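Dodport Rooms Get a New Bedside Table, and I Get to Brag About It

FOR RELEASE IN JUNE

Hi all, Itziar Montes from the Dodport hotel here. I look after the guest rooms, and I've been bugging everyone to let me write this one myself, so thank you for reading!

We've finished swapping the nightstands on our garden side. Out went the square ones with the drawer that stuck (you know the ones, if you've ever stayed with us) and in came a round wooden side table with a raised rim and a shelf underneath. The rim was the part I fought for. Pens, earrings, a rolling lip balm, they all used to end up behind the bed, and I've fished out enough of them for one career.

The tables come from Kuipers, a small workshop where Lotte Mulder drew up 4 versions before we settled on one. It tucks into the corner beside the gray headboard, and the phone and the remotes live on top, within reach of your pillow.
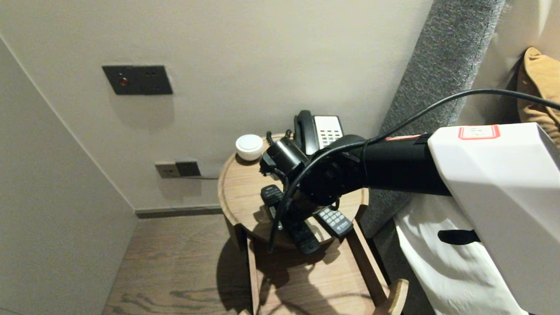
Where do I put my book and glasses at night?

On the lower shelf, or next to the phone if you travel light. We've stopped leaving brochures and cards on the table, so that space is yours.

We did 17 rooms in this first round, and the next 30 follow once the workshop catches up. Osvaldo Piras, our general manager, wanted me to include something official, so: "Guests told us the old nightstands were a nuisance, and they were right. I'm very happy with these."

The old ones are going to Dundari, the secondhand store down the street, drawers and all. Wouter Hermans there says a bit of candle wax on the runners will fix the sticking, which I wish I'd known years ago!

Press who'd like to come by and see a room can ask for me at the front desk, any time after 2 p.m.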